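Flanelbridge Floor Mat, Yellow-Green: My Review After One Season of Crafts, Dusting and General Mess

I bought this thing in November, mostly out of spite, after kneeling on a hard speckled floor for a whole afternoon fixing a vase arrangement and not being able to get up gracefully.

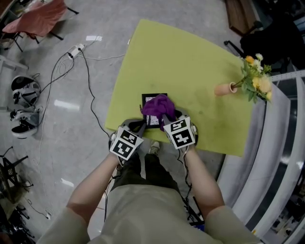 So yes, I do pretty much everything on the floor. I have a perfectly good table and it is covered in mail. When I want to wipe down frames, redo the fake flowers or sort out whatever is living in the craft bin, I drag it all down to floor level and spread out, and for years I did that on an old bath towel that bunched up if you so much as looked at it.

First, the color. The Flanelbridge site calls it "meadow" and I'd call it yellow-green, a bit louder than I expected. I was going to send it back for the gray one and then I dropped a dark bead on it and found it right away, so the loud one stayed! My friend Myung-ja Sung has the gray and she says she loses pins on hers constantly.

It does show dirt. I want to be clear about this because the listing makes it sound like you'll never have to clean it. Mine picks up faint dark smudges from shoes and from whatever comes off old picture frames, and a damp cloth gets most of it but not all. Dish soap did better than the spray cleaner I tried first. If you're the type who takes your sneakers off before stepping on a mat, you'll have an easier time than I do.

What I really like is how it stays put. I can lean hard on a cloth when I'm rubbing at a little framed board and the board doesn't skate away from me, and neither does the mat. The towel would have been halfway to the cabinet by then. It's also kind to things that tip over. My small peach vase is top-heavy once it's stuffed with flowers (my own fault, I never know when to stop with the orange ones) and it goes over all the time. No chips so far.

Size is my main complaint. I got the medium and I should have gone up one. Once I've got a project in the middle and a bouquet lying off to one side, the leaves are hanging over and I'm shuffling stuff around to make room for my knees. Veerle Smits talked me out of the large because she said it wouldn't roll up small enough for a closet. Veerle, I have forgiven you, but I'm getting the large.

Also, it came rolled very tight and the corners curled for 2 days. I put cookbooks on them. After that, fine.

I looked at the Ulside one too, before buying. It's thicker and nicer on the knees, but it felt slick on top in the store, and a slick top is no use to me when I'm scrubbing at things. If you mostly want something for stretching, you might like that one better.

Four stars. It loses one for the smudges and the curly corners, and the size thing is on me (and Veerle). They sell a carrying strap separately, which I skipped. I use an old scarf.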